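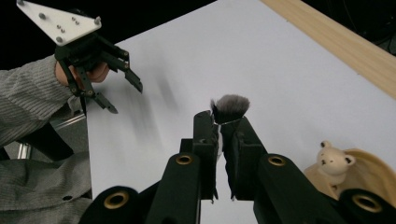 Skeronent releases Skitex 7 with cached feature pipelines

2023-09-29

Skeronent has released version 7 of Skitex, its open source library for training and tuning models on tabular data. The main change is a new pipeline cache that stores the output of each preprocessing step and reuses it across tuning trials.

In earlier versions, every trial in a hyperparameter search ran the full pipeline from raw input. Imputation, encoding and scaling were repeated even when only a model setting such as tree depth had changed. Skitex 7 computes a hash for each step from its parameters, its input columns and the row index of the current fold. If a matching entry exists on disk, the step is skipped and the stored result is loaded.

The release notes include one benchmark, run on an internal dataset with 1012 columns. A search of 900 trials finished in 43 minutes on a single machine with the cache turned on. The notes don't give a time for the same search with the cache off, and the dataset has not been published.

Caching is disabled by default. It is turned on by passing a directory path to the search object. Steps that use random sampling are cached only when a seed is set – without one, they are run again for every trial. Custom steps must declare which parameters affect their output. A step with no declaration is treated as uncacheable, and so is everything downstream of it.

"Most of the work went into invalidation," said Amber Hendriks, who maintains the search module. "We had a bug in the July beta where changing the category order in an encoder did not change the hash. Anyone who kept a cache directory from the beta should delete it before upgrading."

The release also drops the old callback interface, deprecated in version 5. Callbacks written for it now raise an error at import. A migration script handles simple cases, but callbacks that change the search space during a run have to be rewritten by hand.

Two external backends have been updated to match. The Dierckx scheduler can share a cache directory between workers, provided the file system supports locking. The Cenus connector can read cached entries but can't yet write them. Write support is listed as planned, with no release attached.

Saved models from version 6 load without changes. Saved searches do not, and have to be either finished in the old version or started over.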